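We use cookies to keep you signed in. By browsing the Skanitz Home Board you agree to this. Accept | Settings

Marble in a busy kitchen – would you do it again?

goslow_gwen
Hello all! We're redoing the kitchen in March and I have my heart set on marble, the white kind with plenty of gray wandering through it. My sister thinks I've lost my mind (she has quartz and loves it, bless her). We cook every night and there is a lot of lemon and tomato sauce in this house. The quote is $1506 more than quartz. Talk me into it, or out of it, kindly please!

zetgate71
Four years with ours and I'd do it again tomorrow. Yes, it etches, and yes, I fussed over the first ring for a week, but on a veined slab like this my eye goes to the pattern long before it finds a dull spot.

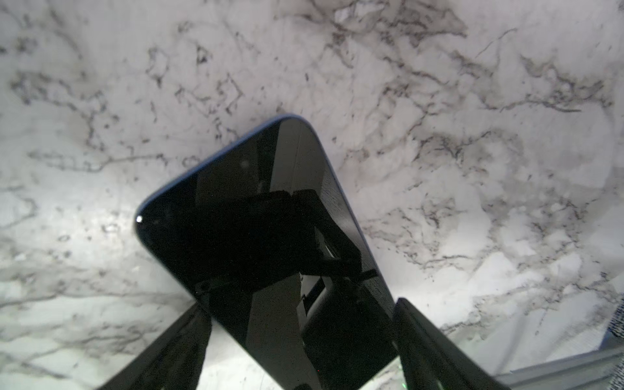

Reply 2
oldstove
I have to disagree with zetgate71, with love. We had marble for three years and I was forever chasing people with coasters. Sealing helps with stains, but it does nothing for etching – lemon juice will still leave its mark. If that would bother you, take the quartz and enjoy your evenings.

Reply 3
goslow_gwen
Oh dear, now I'm torn! Has anyone tried a honed finish?

Reply 4
zetgate71
Ask for a honed sample and leave half a lemon on it overnight.

12 comments | 5 shares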